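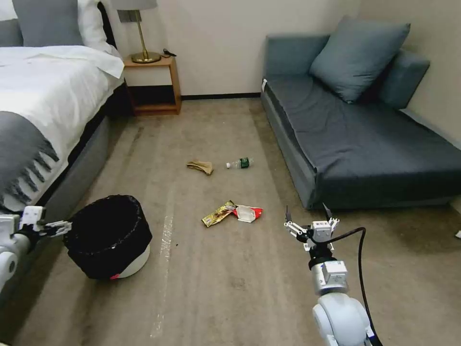

What does the summer robotics class work on?

Picking up litter from the floor of a bedroom and putting it in the bin, using a two-armed robot. Students at Marcombe spend the whole session on that one job.

The class is open to high school juniors and seniors. It runs for 15 afternoons and finishes in August with an open session for families. This year's students split into two teams, Stendidholm and Matoušek. The names were drawn from a hat on the first day and have no connection to the project. Both teams use the same robot, the same room and the same rules. Each team writes its own plan for the order of pickups and keeps its own log.

The gallery was put together by Poppy Bramwell and Ryan Wainwright, who teach the class. It was posted 24 Jul 2019. More pictures will be added after the open session.

The job sounds short on paper. A person could clear the floor in less than a minute. For the students it breaks down into a long list of smaller problems — where to stop the base, which arm to use, how far to open the fingers, and what to do when a wrapper slides instead of lifting. Most of the first week went to wrappers. They are thin and shiny, and they don't keep the same shape from one try to the next.

Team Stendidholm began with a fixed order, starting with whatever was closest to the robot. They dropped that plan in the second week and now choose the next item by how well it can be gripped. A soft item that already has a raised edge goes first. A flat one waits.
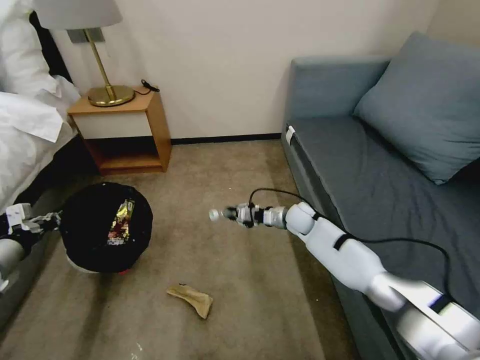 The log sheets record every attempt, including the ones that were stopped early. Students write down the item, the arm, the result and a short note. So far the two teams have logged 600 attempts between them, and 149 of those are marked for review because the two students keeping score disagreed. Usually the disagreement is over what counts as being in the bin. The rule sheet now says an item has to stay in place after the arm has moved away.

The review sessions take up the last part of each afternoon. The team sits down with the log and goes through the marked attempts one at a time. Nobody drives the robot during review. Students who were not at the controls that day read the notes out loud, and the driver explains what the plan was.

Soft items and bottles need different settings. A grip that holds a bottle can miss a piece of paper lying flat. Team Matoušek keeps a card for each type of item with the finger opening and approach angle written on it, and the cards get corrected often. The red pen on the cards is from the second week, and the green pen is newer.

Two arms also means deciding what the other arm should do. Matoušek wanted it tending the bin while the first arm worked. Stendidholm wanted it parked out of the way. They tried both and wrote up the results, and the class is still split on it.

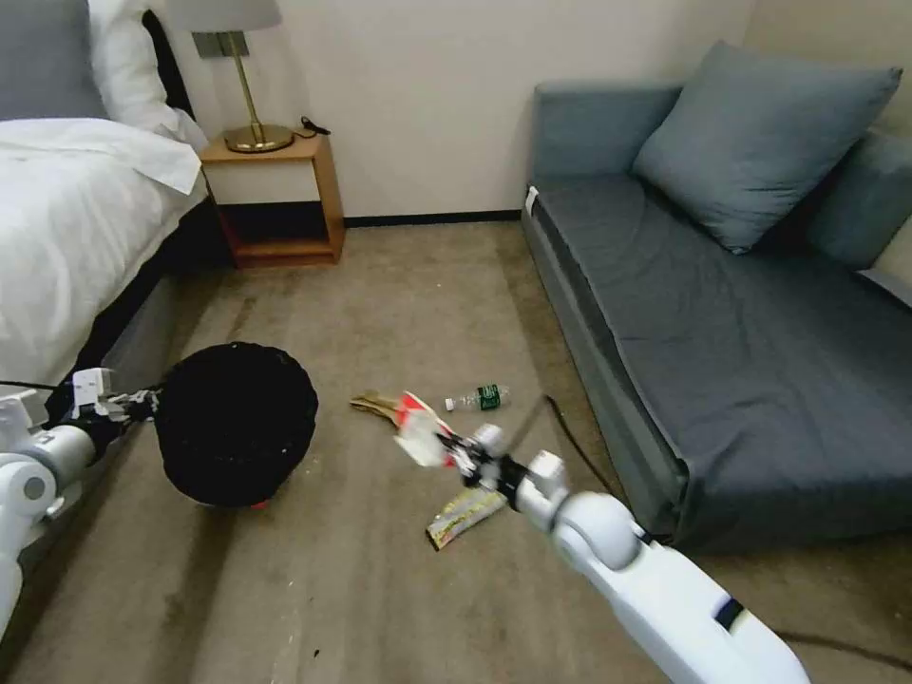 Poppy Bramwell told the group to slow the arm down before changing anything else. Her view was that a slower pickup makes for a better log, and that speed could be added back in the last few sessions. Matoušek cut the arm speed the next day. Stendidholm held out until the end of the week.

The planning software is Dukodix, which the class has used since it started. Students write their steps in plain blocks first and move to typed code when they are ready. Some of them stay with the blocks for the full session, and that is fine. The grade is based on the log and the final write-up.

Each team may store up to 200 saved arm positions. That limit was set by the teachers so students would reuse positions and name them clearly. Names such as "test" and "new test 2" lose a point.

Safety rules are posted by the door. One student drives, one stands at the stop button, and everyone else stays behind the tape. Drivers change after every run. 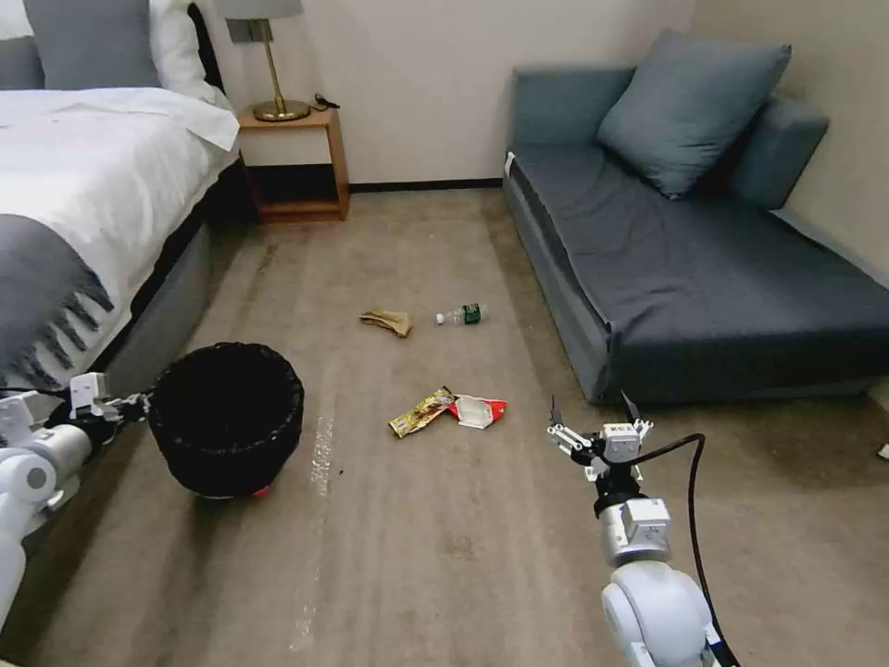
A reader wrote in to ask whether a student with no programming background could keep up, and said her son had only ever built kits at home. Ryan Wainwright replied that kits are a good start. Several students this summer had never written code before the first afternoon, and they were paired with someone who had.

Sign-up forms for next summer will be at the Marcombe front office after the open session. Students who want to come back for a second year should fill out the same form and check the box for returning students.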